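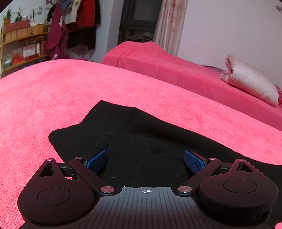
Tejido de punto negro sobre manta rosa, en un dormitorio con dos camas.

Se buscan personas para preparar ropa y camas en alojamientos de temporada

Melis gestiona apartamentos y casas de huéspedes de estancia larga. Para la temporada que empieza en abril necesitamos incorporar personal de habitaciones en la residencia Gandisum.

El trabajo consiste en doblar y guardar la ropa de los residentes que tienen contratado el servicio, hacer las camas y dejar los dormitorios recogidos. Casi todas las habitaciones son dobles. La ropa se dobla en la propia habitación, encima de la cama ya hecha, y se guarda después en el armario de cada residente.

Tareas:
Doblar prendas de punto, camisetas, pantalones y ropa interior. Las prendas de punto no se cuelgan.
Estirar mantas y colocar almohadas. Las mantas de pelo se cepillan a mano en un solo sentido.
Separar las prendas con costuras abiertas o puntos sueltos y anotarlas en la hoja de la habitación.
Cambiar sábanas y fundas una vez por semana.

Pedimos:
Cuidado con los tejidos delicados y capacidad para trabajar de pie.
Español suficiente para leer etiquetas y hojas de incidencias.
No hace falta experiencia. Se valorará haber trabajado en lavandería, hostelería o ayuda a domicilio.

Ofrecemos:
Media jornada de mañana, de 9:00 a 13:00.
900 euros brutos al mes, con las pagas extra prorrateadas.
Contrato de seis meses, prorrogable.
Dos días de formación pagados con Natalina Mancuso, encargada de habitaciones.
Ropa de trabajo y taquilla.

Para apuntarse hay que dejar el currículum en la recepción de Gandisum, a la atención de Agata Bellini, indicando la referencia 887 y un teléfono de contacto. La entrevista incluye una prueba corta de doblado. Las personas seleccionadas recibirán una llamada; las demás candidaturas se conservan para sustituciones de verano, salvo que se pida lo contrario.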